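Wallpaper

Wallpaper is a material used to cover and decorate the inside walls of buildings. It is sold mostly in rolls and is fixed to the wall with paste.
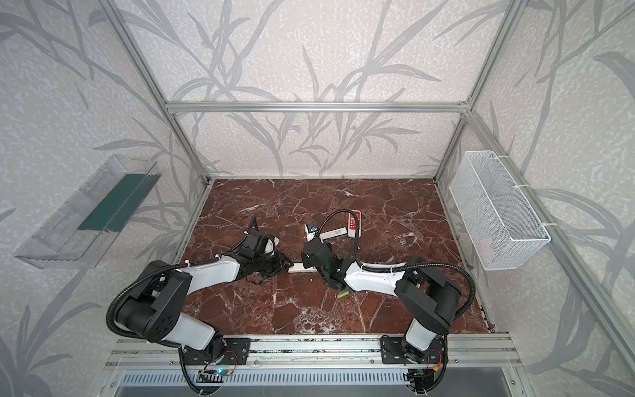

What is the difference between wallpaper and lining paper?
Wallpaper carries the colour or pattern that people will see when the room is finished. Lining paper is plain and goes on the wall first, to give a smoother base for paint or for the wallpaper itself.

Contents
1 Materials
2 Patterns and matching
3 Paste and hanging
4 Care and removal
5 Wallpaper in Bekine
6 See also

Materials

The oldest wallpapers were made from small sheets of paper, which were glued together before or after printing. Continuous rolls became common in the nineteenth century, when paper could be made by machine in long lengths. Printing by machine followed, and the price fell so much that ordinary households could buy it.

Modern wallpaper is made from several materials. Plain paper is still produced, but it tears easily when it is full of paste. Non-woven wallpaper contains a mix of paper fibres and synthetic fibres and keeps its size when wet. Vinyl wallpaper has a plastic layer on a paper or non-woven backing, and it can be wiped with a damp cloth. Textured papers may be embossed, foamed or covered with fibres. Grasscloth, which is woven from dried plant fibres and glued to a backing, belongs to the same family, although its joins always remain visible.

Patterns and matching

The distance after which a pattern begins again is called the repeat. A large repeat produces more waste, for the top of each length has to be cut at the correct point of the design. In a straight match the same part of the design lies at the same height on every length. In a drop match the next length is moved down, usually by half of the repeat. A free match needs no alignment, and most stripes and plain textures are of this type.

Plants are among the oldest subjects. Small flowers, climbing stems, reeds and large leaves have all been in fashion at different times. Designs with big leaves in one or two shades of the same colour are often chosen for offices and waiting rooms, where a stronger pattern could tire the eye.

Rolls should come from the same batch. The batch number is printed on the label, and two batches of one design may differ slightly in colour.

Paste and hanging

Paste is based on starch or on cellulose. For heavy vinyl a ready-mixed adhesive is preferred. With traditional paper the paste is brushed on the back and the length is folded and left for some minutes, so that the paper can expand before it is hung. With non-woven paper the paste is put directly on the wall.

The first length is set against a plumb line, as the corners of a room are seldom vertical. Air is pushed out from the middle towards the sides with a brush or a plastic smoother. At an inside corner the length is cut so that a narrow strip turns onto the next wall, and a new plumb line is drawn there.

Care and removal

Symbols on the label show whether a wallpaper is spongeable, washable or scrubbable. Direct sun fades many printed colours, and moisture behind the paper can lead to mould, above all on cold outside walls.

Strippable wallpaper comes off dry in whole lengths. Peelable wallpaper leaves its backing on the wall. Other types must be soaked or steamed and then scraped. Vinyl has to be scored first, otherwise the water does not reach the paste.

Wallpaper in Bekine

In the town of Bekine the trade was for a long time connected with the Wolia works, a printing mill on the river. The mill began with hand blocks of pear wood and had 181 designs in its pattern books when it closed. In its best year it sold 4,000 rolls. Its longest series, named Climach, was printed in 16 colours, and the blocks had to be applied one after another with drying time between them.

A part of the blocks is kept in the Mbeki Street museum, together with two of the pattern books. The museum opens its print room to visitors each November.

See also

Lining paper
Block printing
Grasscloth
Wall panelling

This page was last edited on 2024-08-10.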